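Posted in: Course materials > Pharmacy & Public Health > Handouts
2 comments | 13 shares

Week 4 handout: keeping the cold chain cold

Hello again, and well done to everyone who got through the reading from last week. I know the stock control chapter is a slog, but I promise it pays you back today, when we look at what happens to a vaccine between the factory door and somebody's arm.

Most of the routine vaccines we'll talk about are kept in a fridge, above freezing and well below room temperature. People worry about heat first (so did I when I started), but freezing does just as much harm to some of them, and you can't always tell by looking at the vial. So when I ask you in the seminar where a box should go in the fridge, please don't say 'right at the back against the plate'!

Our main case is the Burnley one. A clinic there took in 813 doses ahead of a busy week, and 333 of them had to be set aside after the fridge door was left ajar overnight. Set aside, mind you – I didn't say thrown away. Staff put them in a marked box, kept them cold, rang for advice and waited. About 70 were cleared for use in the end. Have a think before class about what records the clinic must have had to hand for anyone to clear even those. 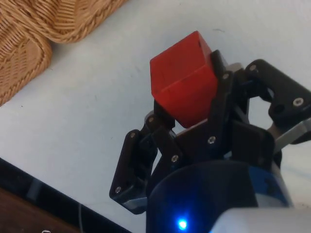

Fig. 1. Red cube held in a black gripper, over a white tabletop.

Now, paperwork. You'll be using the Grarkix log sheets, which have a column for the current reading and one each for the highest and lowest since the last reset. Fill in all three. I mark a good pile of these every year and the commonest mistake by a mile is writing the current reading in every box and forgetting to press reset afterwards. The sheet then looks lovely and tells us next to nothing.

Transport comes next. The Cilness cool box is the one we have in the teaching room, so have a go at packing it before the session if you can. Let the ice packs condition first (give them a shake, you want to hear a bit of water moving) and keep them off the vaccine cartons with the padding provided.

For the seminar, please bring:
- one completed log sheet
- half a page on the Burnley case
- your copy of the Rinaldi reader, chapter 2

Half pages are due by Fri 5 January. If you're stuck, email me early – I'm much nicer about it before the deadline than after. The practical assessment is in May, and I'll put the sign-up list on the door once I've got the room confirmed.

Back to top | Contact the course office | © Course team, all rights reserved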